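Packing and Labeling Household Goods for Storage
Resident Services, Wokar Storage Centers
Updated Mon 23 January
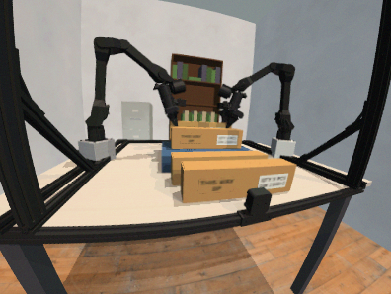
Customers who rent a unit at any Wokar center are responsible for packing their own goods. Items may be delivered to the loading area during posted hours and must be boxed before they are moved to the upper floors. Cardboard boxes are accepted at all locations, as are rigid plastic bins with locking lids. Boxes should be packed on a table at a comfortable height, and when several are being filled in one session they may be set one behind another, as the four on the cream tabletop are, so that goods for the same room stay together. Bags, open crates and loose bedding are not accepted on the freight elevator.

Before you begin

Prepare a list of the rooms you intend to pack and assign each room a letter. Obtain the following:

Boxes in no more than two sizes
Packing tape and a dispenser
Plain paper for wrapping
A permanent marker
Adhesive labels (a sheet is included in the Treseo starter kit, sold at the front desk)

Used boxes may be brought in if the bottoms are sound and old shipping labels have been removed.

Step 1. Assemble the boxes

Fold the short bottom flaps first, then the long flaps. Run one strip of tape along the center seam and one strip across each end. Do not interlock the flaps in place of taping them. Boxes closed this way open under load.

Step 2. Fill each box

Place heavy items at the bottom and lighter items on top. Books should go in small boxes only. Wrap glass and china piece by piece and stand plates on edge. Fill any space that remains with crumpled paper until the contents do not shift when the box is gently rocked. The top should close flat.

Step 3. Label each box

Write the room letter and a box number on two adjoining sides and on the top. Add a short note of the contents. Customers with a Vieira inventory account should enter the same letter and number online on the day of packing. Entries may be edited later, but box numbers cannot be reused.

Step 4. Load the unit

Leave a gap of 2 inches between the boxes and the outside wall. Stack boxes of one size together, heaviest at the bottom, and do not exceed 6 feet in height. Keep a walkway from the door to the back of the unit. Boxes you expect to need within the season belong near the door.

Items not accepted

Food, plants, fuel, paint, aerosol cans and batteries removed from equipment may not be stored. The full list has 199 entries and is posted at each front desk. It was last revised in November.

Customers at the Enari center should note that the freight elevator there is reserved by appointment. Appointments are made at the front desk and may be changed up to the close of business on the previous day.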